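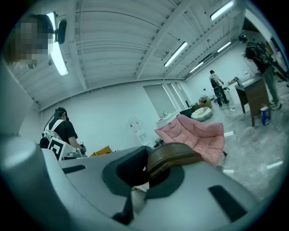

Hand-Held Gripper Equipment: Purchasing and Budget FAQ

Greltent Equipment Planning Office
Last updated 2025-03-10

These answers apply to all groups at the Cluvwood site that plan to buy, borrow or replace hand-held grippers and the items worn or carried with them. Groups at other sites should speak with their own planning contact before placing an order.

What counts as one kit?
For budget purposes, one kit is a pair of hand-held grippers, the marker boards or cubes that go with them, a head-mounted device, and the harness or backpack that carries the recording unit. Kits are entered on the request form as a single line. Spare parts are entered separately, even when they arrive in the same shipment.

Can we order part of a kit?
Yes. Groups that already hold working harnesses may order grippers only. Please give the asset tag of each harness you intend to keep in use, and note its age if you know it.

Is there a spending limit?
Purchases under $2,000 may be approved by the head of the group. Anything at or above that amount comes to this office with a written quote. An order may not be split to stay under the limit, and freight is counted in the total.

Which suppliers may we use?
Sjögren holds the current supply agreement for grippers and mounts. The Gillivard harness is bought under a separate agreement that ends in May. Requests for the harness should reach us before then if you wish to have the present price. Other suppliers may be considered where neither agreement covers the item, and in that case two quotes are needed.

How much should we set aside for wear and repair?
Set aside $600 per kit per year. This covers finger pads, straps, cables and fasteners. It does not cover loss, or damage in transit between sites. Groups that run more than one shift a day should discuss a higher amount with us when they prepare their budget.

What about batteries and chargers?
Allow $200 per kit in the first year for a second set of batteries and a charger. Many groups leave this out and then find that kits sit idle in the afternoon. Batteries are replaced from the repair allowance after the first year.

Do we need to budget for the room as well?
In most cases, yes. Operators work on their feet and move between stations, so floor space must be planned along with the equipment. Common costs are desks or tables, shelving, extra power outlets and cable covers. Furniture used as part of a task, such as lounge chairs or cabinets, may be charged to the project. Furniture for general use may not.

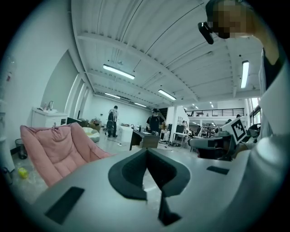

Where several operators will share one floor, the request should include a simple sketch showing where each of them will work and where kits will be stored at the end of the day. A hand drawing is acceptable. Changes to lighting, plumbing or walls go through the building office and have their own form — please allow extra time for these.

Can kits be shared between groups?
Yes, and we encourage it. The group that paid for a kit remains responsible for it and should keep a sign-out sheet. Harnesses must be cleaned and refitted before they pass to another operator.

Is it possible to borrow a kit before buying?
The Cluvwood loan pool holds 5 kits. A loan runs for up to four weeks and is free of charge, although the borrowing group pays for any parts it uses up. Loan kits may not leave the site.

How long does approval take?
Complete requests are normally answered within ten working days. Requests without a quote or a budget code are returned, and the ten days begin again when the form comes back to us.

What happens to old equipment?
Return it to the equipment store with its asset tag attached. Please do not discard grippers or batteries in general waste. Usable parts are kept for the loan pool, and the tag is removed from your group's record once the store has signed for the return.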